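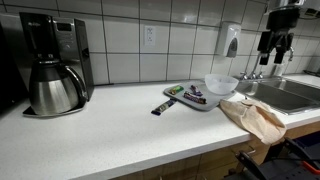

Thanks for having me. I'm Manaia Kerslake, and I run the student robotics club at Tadthorpe, which has 12 members and one kitchen. Our project this year was to get an arm to put candy in a bowl. I know. When we wrote the proposal in March it was called "household object sorting," and it sounded much better. The task is what you'd expect: candy bars on and next to a gray cutting board, a frosted plastic bowl, and a gripper that has opinions. The bowl was Wenjie Mao's idea. He wanted something see-through so we could check the result from the side. The depth sensor hated it from day one.

(Pause. Someone always asks why candy. Say "varied wrappers, standard sizes" and keep going.)

Next, the grasping part. Yuxi Wei wrote the first version in a weekend and it could pick up a sponge. Wrappers are another matter. They're shiny, they crinkle, and the loose ends look like good places to grab. They are bad places to grab. Qiuyue Duan spent most of a semester teaching the thing to aim for the middle.

Then the counter. Ours has speckles. We trained on a plain table. For two weeks the software kept finding very small objects it wanted to sort.

(Do NOT tell the Betov story if their people are in the room.)

Numbers: around 4,000 attempts logged, 5 versions of the code, 4 sets of finger pads. Khanyisile Van der Merwe has the success rates by wrapper type on the next slide. Let her explain the dip in version three, as she wasn't here for it and can stay polite.

Questions after her part. Leave time to unplug the laptop.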